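Hand-held gripper comparison, Zaki vs. Istent
Pre-session inspection, Lestside test area
Date: Nov 26, 2022
Inspector: Dima Moussa

1. Finger mounting screws tight, both units. PASS
Comment: Istent left unit took a quarter turn. Recheck at next changeover.

2. Jaw closes fully and returns without sticking. PASS
Comment: Zaki return is slower. Log it, no adjustment.

3. Cables clear of jaw travel. PASS WITH COMMENT
Comment: Side loops can reach the fingers when the wrists turn inward. Check at full rotation before starting the cube task.

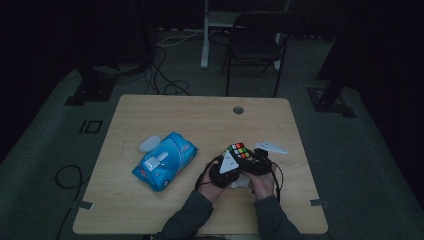
Cube task, gripper held in both hands above the table.

4. Table edges and tape strips. PASS
Comment: Press down any lifted tape. Sleeves catch on it.

5. Floor cables and stands. FAIL
Comment: Loose cables on the carpet beyond the far edge of the table. Route along the wall or cover before anyone walks behind the table.

6. Irow controller logging. PASS
Comment: Test file 3,648 samples, no gaps. Clock offset up to 9 ms, within limit.

7. Operator hand strain. OPEN
Comment: Break after four runs. Grip width on the Zaki is still under review.

Item 5 to be closed before the November comparison runs resume. Item 7 carried to next inspection.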